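Why Does a Mouse Need a Mat?
Gekgate Kids – How Stuff Works at Your Desk
By Lilian Athumani
October 15, 2025

OK so quick one today. You move the mouse. The little arrow moves. Same time, same way. But how does the arrow know?

Magic? Nope. Light!

Turn a mouse over (go on, the computer won't mind). See the small window underneath? On most mice there's a tiny light in there, and next to the light a tiny camera. Some shine red. Some use light your eyes can't see at all – so if it looks dark, it isn't always broken.

The camera takes pictures of whatever the mouse is sitting on. Over and over, super fast. Hundreds and hundreds every second. Then a chip looks at two pictures and asks – did the bumps move? Which way? How far? And off goes the arrow.

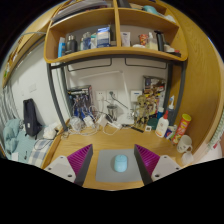 Bumps matter a lot. A mat looks smooth to you but up close it's full of tiny threads or dots, and the camera loves those. Plain gray is fine, like the mat under the light blue mouse on this desk. It doesn't need a picture of a dragon on it. (You can have a dragon. Dragons are fine.) Look for the scroll wheel too, that's the little roller near the top. Roll it and the page slides up or down, no arrow needed.

What about glass? Tricky! Clear glass has hardly any bumps, so the camera sees nearly the same picture each time and the arrow gets stuck or jumps about. Mirrors are just as bad.

And wood? Wood has grain – those wavy lines from when it was a tree. Lots for the camera to look at. So plenty of mice work fine with no mat at all. 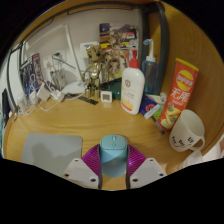 Mouse on bare wood. Can you find the grain lines?

So why bother with a mat? Well. It feels nice. It keeps the mouse's slidey feet from getting scratchd. And it saves a space, becuase desks fill up fast. Snacks, bottles, wires, wrappers... then there's no room to steer.

Try it! You need a mouse, a computer and 6 things to test. A book, a magazine, a tea towel, a plate, some paper, your own knee. Ask a grown-up first. Move the mouse slowly across each one and watch the arrow. Smooth? Jumpy? Stuck? Write it down.

Don't look right into the light though, not even for a second.

Next time – what's inside a keyboard key. Crumbs, mostly.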